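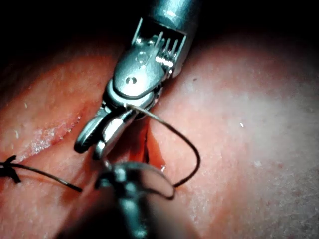

O fio preso na pinça e o laço aberto sobre a almofada rosa.

22/04/2025

Cheguei à sala de treino antes da hora porque o 961 veio vazio e pegou todos os sinais abertos. A porta estava trancada. Esperei sentado no corredor, lendo a apostila na página 62, a mesma que venho lendo desde a semana passada, a do nó de cirurgião. Entendo o desenho. O problema é passar do desenho para a mão.

A Giuliana Alvarado abriu a sala e já foi avisando que as almofadas Domurus novas não tinham chegado. Trabalhamos com as velhas, que têm furos de agulha por todo lado. Procurei uma com menos marcas e fiquei com a segunda da pilha. O corte do meio ainda estava bom, estreito, vermelho escuro por dentro, com as bordas um pouco levantadas. De perto impressiona mais do que de longe. Da primeira vez que vi uma dessas fiquei olhando um tempo antes de encostar.

O exercício de hoje era só o nó. Nada de pegar a agulha, nada de pontos contínuos. Passar a laçada, pegar a ponta curta, puxar, inverter. Parece pouco para uma manhã inteira e não é. A primeira hora foi ruim. Eu segurava o fio longe demais da ponta, sobrava um rabo comprido, e a laçada escorregava antes que eu conseguisse fechar. Quando segurava perto demais acontecia o contrário, a ponta escapava e eu tinha que caçar o fio na superfície da almofada. O fio é escuro e fino, em cima do rosa se vê bem, mas perto do corte ele some no vermelho e a gente perde a referência.

Depois melhorou. A Giuliana parou do meu lado e disse para deixar o laço maior, bem solto, virado para a direita, e só pensar em apertar depois que as duas pontas estivessem seguras. Eu estava fazendo o laço pequeno por medo de perder o controle. Com ele grande há tempo de enxergar por onde o fio passa. Ela também mandou olhar para as serrilhas antes de fechar a pinça — se o fio não está deitado em cima delas, não adianta apertar. Anotei as duas coisas na capa da apostila.

Outra coisa que preciso corrigir: puxo sempre mais forte com a mão direita. O nó sai torto, deitado para um lado, e a borda do corte enruga. O Octavio Nina tem o defeito oposto, puxa tão de leve que o nó dele fica aberto. Comparamos as almofadas no intervalo. A dele estava mais bonita, a minha estava mais fechada. A Giuliana disse que nenhuma das duas servia.

Almoçamos no Lakau, o prato do dia, peixe com arroz. O Octavio falou da prova prática, que pelo visto vai ser na mesma sala e com tempo marcado. São 6 pontos separados, cada um com o nó completo, e descontam por borda rasgada. Ele soube por uma colega da turma anterior, então pode ter mudado. Prefiro treinar contando que seja isso mesmo. Discutimos se vale a pena comprar fio para treinar em casa. O Dralitz é caro, e para nó qualquer linha de costura preta resolve. Vou ver se acho na Apaza amanhã, eles vendem carretel avulso. Almofada posso improvisar com uma esponja.

À tarde repeti o mesmo exercício, com um pouco mais de calma. A luz de cima bate no metal e devolve um brilho forte, e no começo eu perdia a ponta da pinça nesse brilho. Acabei me acostumando a procurar o fio e não o metal. Fiz três nós seguidos que aceitei como bons, depois dois ruins, depois não conferi mais. Fiquei com a nuca dura. Preciso lembrar de baixar os ombros, a Giuliana já tinha dito isso em março e hoje disse de novo.

No fim cortei os fios, juntei as sobras num copo e limpei a bancada. A almofada voltou para a pilha com uma etiqueta, assim amanhã pego a mesma. O Octavio ficou mais um pouco. Queria terminar a fileira dele.

Em casa, lavei roupa, respondi o e-mail da secretaria sobre a matrícula (faltava uma assinatura) e tentei fazer o nó com barbante na perna da cadeira. Com barbante sai fácil, é grosso e fica onde a gente põe. Não sei se ajuda muito. Serve para decorar a ordem: por cima, segura, puxa, por baixo, segura, puxa. Quando errei a inversão percebi logo, o que na sala ainda não acontece.

Minha mãe ligou durante o jantar e perguntou se eu já estava operando. Expliquei que estava fazendo nó numa almofada. Ela perguntou quanto tempo se leva nisso e eu disse que não sabia.

Para amanhã: levar linha preta, levar a garrafa de água que esqueci na sala, perguntar à Giuliana se na segunda laçada também se deixa o laço grande. Devolver os 20 reais do Octavio. Dormir antes da meia-noite.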